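Vastolness Match Radio – recordings and commentary texts

Read me first

This collection contains radio commentary of football matches played by Ilholm and Trotau, together with the written text of each commentary. It was prepared by Uldis Eglītis and Ilari Sjöberg for people who work on speech recognition or who simply like old match radio.

What is inside

There are 331 recordings. Each recording covers one half of a match, so a full match has two files. The interval talk is removed, but the advertisements read by the commentator during play are kept. For 14 recordings we have only the sound and no text.

audio/ – the sound files, one channel
text/ – the commentary, one line for each spoken sentence
matches.csv – teams, ground, score at the end of the half

How the texts were made

Ilari wrote the first version by ear. Uldis then listened again and corrected the names of players, which are difficult when the crowd is loud. Words that we could not understand are marked with (?). Please do not remove this mark when you share the files further.

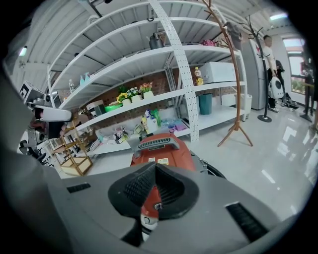 Known problems

The stream from the Trotau ground was weak in November, and in 53 files there are short silences. We did not fill them. The clock in matches.csv follows the commentator and not the referee – the difference can be up to 3000 milliseconds.

Aaltonen is the name of a stand at Ilholm and also of a goalkeeper. In the texts the stand is always written "Aaltonen stand", even if the commentator says only the first word.

Use

You may use the files for study and for teaching. For broadcasting them again you must ask us before. If you find a wrong name, write to Uldis with the file name and the minute.

Changes

9th November: second halves from Trotau added, spelling of two away grounds corrected.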